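Reading time: 2 minutes

Care of Desktop Computers in Shared Workrooms

The following guidance is issued by the Dritholm Workshop Service to all premises, including the Dredham annexe. It applies to desktop computers and workstations that staff are permitted to open for cleaning or for the exchange of a drive. Laptops and screens are covered separately.

Before opening the case

Shut the computer down fully, switch off at the wall and remove the mains lead. Press the power button once after the lead is out. Clear a space on the bench and place a shallow dish within reach for screws. Jewellery and loose cuffs should be kept well away from the board.

Users of the Ditau bench in Room 195 are reminded that the earthing strap must be clipped to bare metal, and that painted panels will not serve.

Removing dust

Use a soft, dry brush and work from the top of the case downwards. Hold fan blades still with one finger while brushing. A household vacuum cleaner must not be used inside the case. Grilles and slotted covers may be wiped with a barely damp cloth once they are off the machine; they must be dry before they go back.

Heatsinks should be brushed along the fins and should not be lifted from the board.

Drives and cables

Drive trays are released by their coloured latches. Press the latch and draw the tray out level, without twisting. Where a cable resists, look for a small metal clip on the plug and press it before pulling. Always grip the plug itself.

A strip of paper tape marked with the bay number will save time when two drives are taken out together. Cables should be returned to the path they followed before, clear of all fans.

Closing up

Check the dish for remaining screws. Refit the side panel, reconnect the mains lead and enter the work on Form 1246. Faults are to be reported to the Gauthier store on extension 1150. 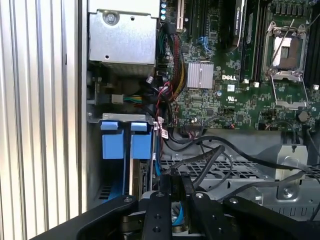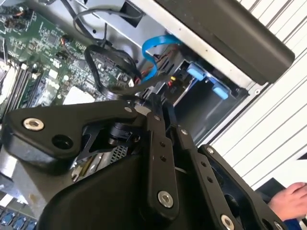 Light blue drive latches and green motherboard, with the case open.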